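Helonix arm build: frequently asked questions
Maintained by Raed Issa, Zaria shared workshop

What is the build?
A tabletop cell with a gripper arm over a white table. Motion scripts run on the Volix controller from the workshop's parts shelf. Budget was 2,000, arm excluded.

How are the fingers surfaced?
The inner faces are ribbed. We run them without tape or coating.
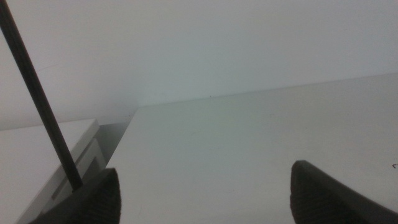 Where does the wrist camera sit?
On the gripper side of the last joint, aimed so both fingertips stay in view. Refocus after any finger change.

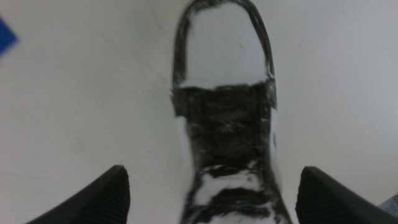 How often is the gripper re-zeroed?
Every 200 cycles, and after any collision stop. The routine takes 30 seconds.

Can the arm pick up flat parts?
Within limits. The approach must be vertical, and the descent is set per part. Put a mat under anything that marks easily. 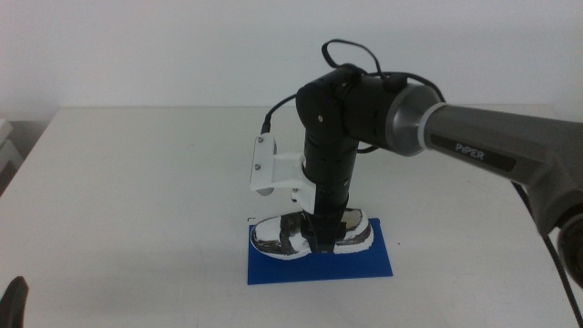

Descent speed is reduced to 4 mm/s for the last stretch. Fuseini Lamptey wrote that script, and it lives in the Saavedra folder with the others.

Do I need to mask the background?
Background masking is off by default. It costs processing time and fails when the light changes in May.

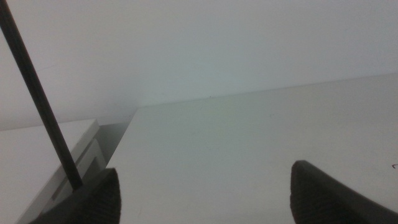
Calibration should be repeated whenever the table is moved. Use the back edge of the tabletop as the reference line. It reads faintly against the white wall, so raise contrast before fitting. Small dark specks on the surface can be picked up as false corners; wipe the table or exclude them by hand.

Last revised 31st March.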